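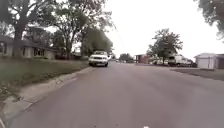 5. Adding a trip to your Jostier planner

Complete section 4 first. You need a verified email address and at least one traveller profile before the planner will save a booking.

1. Open the planner and select New trip.
2. Type a name of up to 18 characters. Longer names are shortened on the printed itinerary.
3. Enter your departure and return dates. For an open return, leave the second box blank and tick Open.
4. Choose a home currency. All costs are converted to it, including ones you enter by hand.
5. Select Save.

Note: The home currency can't be changed once a trip has been saved. To use another one, copy the trip and pick the new currency in the copy. 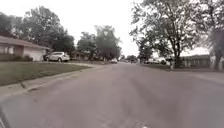
Residential street with lawn along the left side

5.1 Forwarding your bookings

1. Find the confirmation email from your airline, hotel or tour operator.
2. Forward it to the address shown under Settings – Inbox. Don't change the subject line.
3. Wait 5 minutes, then refresh the trip page.
4. Check the dates and the spelling of every name against the original email.

Attachments are read if they are PDF files. Photos of paper tickets are stored with the trip but no details are taken from them.

Caution: Jostier does not make, change or cancel bookings. Deleting an item from the planner leaves the booking in place with the provider, and cancellation fees may still apply. 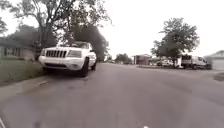 White SUV parked at the curb

5.2 Sharing with other travellers

1. Open the trip and select Share.
2. Enter the other person's email address.
3. Choose View or Edit. Travellers with Edit access can add and delete items.
4. Select Send. The invitation stays open until it is accepted or you withdraw it.

Passport numbers are hidden from everyone but the profile owner, whichever setting you choose. 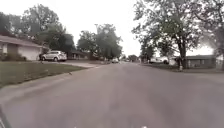 House and driveway, silver sedan

5.3 Saving a trip for offline use

1. Connect to Wi-Fi and open the trip on your phone.
2. Select Download. Trips with more than 100 items are saved in parts – keep the app open until the last part is done.
3. Switch on airplane mode and open the trip again to check it.

Changes made offline are sent the next time you connect. If two travellers have edited the same item, the later change is kept and the earlier one moves to History.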